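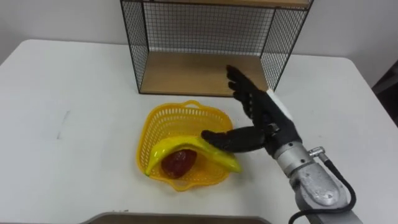

One reader wrote in to say that I had fruit prices the wrong way round, and that selling bananas and plums loose costs the shopper more because people take home more than they need. I have heard this before, mostly from people who like a bag with a number printed on it.

Opinion > Food and shopping > Loose or bagged

My own experience is the opposite. The Plusham near us went over to bags in April. A single person who wants two plums now buys six, and the last three go soft in the bowl. Before that you could pick the two you wanted and pay for two. I kept my receipts for 19 weeks on either side of the change, and my spending on fruit went up by 70 pence a week. I was not eating any more of it.

The shops say bags keep fruit from being bruised by handling. Some of it, perhaps. Peaches do suffer. But a banana has its own wrapping, and so does an orange, and I have opened plenty of bags to find the bad one at the bottom where I could not see it.

The market stall on Ledano Street still sells everything by weight. You wait longer, and on a wet morning it is not much fun. Robles has kept loose apples but nothing else, with 4 kinds in winter, and the scales are usually broken - which makes me wonder how much they want us to use them.

I would not ban bags. Families with three children get through a bag in a day and should be able to grab one. What I want is the choice, at the same price per kilo, on the same shelf. At the moment the loose price is often higher, and the label is so small that you have to bend down to find it. Shops could change that tomorrow with a new set of labels.

1,033 shares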